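Getting the House Ready Before a Knee or Hip Replacement

Most people spend the weeks before a joint replacement thinking about the operation and leave the house until the last evening. Do it the other way around if you can. The jobs below take one weekend and are much easier on two good legs, or at least on the legs you have now.

Floors first. Take up every loose rug, including the bath mat and the one in front of the kitchen sink. Tape down phone chargers and lamp cords or move them behind furniture. Walk the route from bed to bathroom with a walker before surgery, at night, with only the lights you would normally have on. Anything you bump gets moved. A plug-in night light in the hall is worth buying.

The chair. You need one firm chair with two arms and a seat high enough that your knees are no higher than your hips. A deep sofa will not do. If the chair is a little low, put a firm cushion on it, and ask your surgeon's office or therapist what height they want for you, particularly after a hip. Chairs with wheels go in another room.

Kitchen. For the first few weeks, everything you use daily should sit between waist and shoulder height. Take the coffee, the cereal, one saucepan, one skillet and two sets of dishes out of the low cupboards and leave them on the counter. In the refrigerator, use the middle shelves. Freeze single portions in flat containers and write the contents on the lid - you will not want to dig.

Keep the small things you reach for every day in open containers without lids, on a surface you can get to standing up. Pills are the exception. They stay in their own labeled bottles or a proper organizer.
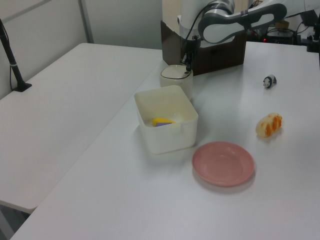
An open square bin on a white tabletop, with a small round container behind it.

You can't carry a plate or a cup while you are using a walker. A cloth bag tied to the front of the walker takes a sandwich in a box, a phone and a book. Drinks go in a bottle with a screw top. Soup is best eaten standing at the counter or sitting on a high stool, if your therapist has cleared you for one.

Ice. Have two gel packs so that one is always freezing. Wrap the pack in a thin dish towel, never straight on the skin, and follow the times on your discharge sheet. A bag of frozen peas works in a pinch. Mark it so it doesn't end up in dinner.

Bathroom. Put a non-slip mat in the shower and move shampoo and soap up to chest height. A long-handled sponge does for the feet. Towel bars are not grab bars and will come off the wall. If you need a raised toilet seat, fit it before you leave for the hospital and try it out.

Dressing. Loose shorts and shoes with a closed heel are easiest. Elastic laces turn ordinary sneakers into slip-ons. Sieglinde Hamann, who had her left knee done in July, kept a 40-inch dowel with a cup hook screwed into the end for pulling up pants, and a second one by the front door for the mail.

Pets. Arrange for someone else to walk the dog for up to 6 weeks. Raise the food bowls onto a sturdy box, and fill them with a long-handled scoop.

Last, put the phone numbers for the surgeon, the pharmacy and a neighbor on one sheet in large print. Tape one copy to the refrigerator and leave another by the bed.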